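Juline Music School, Family Advisory Group
Minutes of the November meeting

Present: Ghassan Saab (chair), Maricica Olteanu (strings), Lautaro Ojeda (percussion), Lucimara Rezende (minutes)
Apologies: Dumisani Van Wyk

1. Beginner violin loans
Maricica reported that all 42 loan violins are out with families — a first for us! Six need new strings before the winter recital. She will ask Ciobanu for a price on bulk sets. The school will pay for the strings, and families keep paying for rosin.
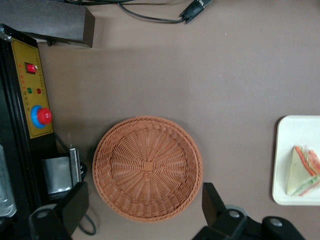

Wicker basket and a wrapped sandwich

2. Practice diaries
The paper diaries have gone down really well, especially with the seven- to nine-year-olds. Lautaro read out a few entries (one child practiced rests for a whole page). Agreed to print 84 more in a larger format. Lucimara to send the file to the printer.

3. Recital fund
Balance stands at $1,671. Hall rental at Dralley is $700, due on booking. Agreed to book, with doors at 6:30 p.m.

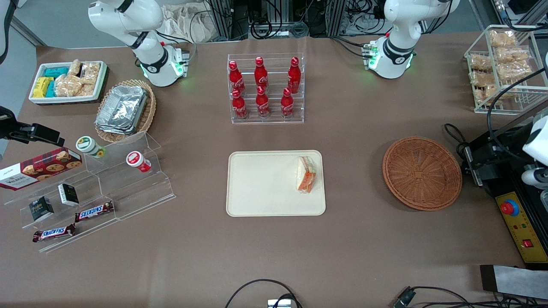
4. Drum circle for parents
Lautaro would love to run a short session where parents learn the rhythms their kids are working on. Everyone was keen. Trial to take place before the recital, in the Jestell room.

5. Recital running order
Ghassan proposed mixing the ages this time, so the little ones hear the older players up close.
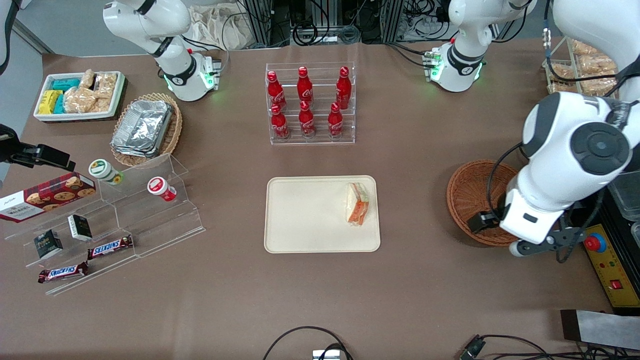
Maricica asked that duets go first, while hands are fresh. Lautaro wants the percussion piece right after intermission, and that was agreed. Intermission will be 20 minutes, with wrapped sandwiches and Coca-Cola as in the photo, plus a box of cookies. Ghassan will draft the program and send it to Dumisani for comments.

Meeting closed at 8:10 p.m.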